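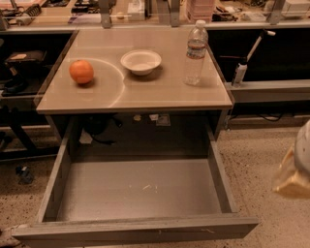 Strobel wrote, on the drawer thread:
> Would it be simpler to start every run with the drawer shut?
> The March teams spent half their session on the handle and
> never got to the fruit at all.

Good question, and I've gone back and forth on it all week! For the beginners, I'd say start with it open. They can learn to pick up the orange and put it down again without fretting about a handle, and then the Nulldale group (who have been at this longer, bless them) can take on the closed drawer as a second task - same table, same three objects, so no extra setup for anyone.

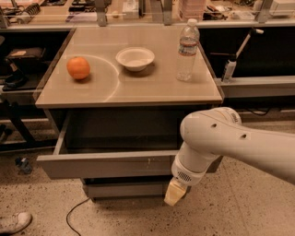

Arm by the open drawer, with the orange, bowl and bottle on the table.

As for scoring, I'd like to keep the old sheet, 100 points for the whole task, with the bowl worth a bit less than the bottle. My own feeling is that a bottle is the harder thing to grip, but if your students have found otherwise please do write back and tell me, I'm easily talked out of it.

One more thing before I let you all go - the practice log stands at 372 runs, and 32 of those have no team name on them. If any are yours, drop me a line and I'll fill them in before we meet again in March.

Warm wishes to everybody for the break,
Novska
20 December 2021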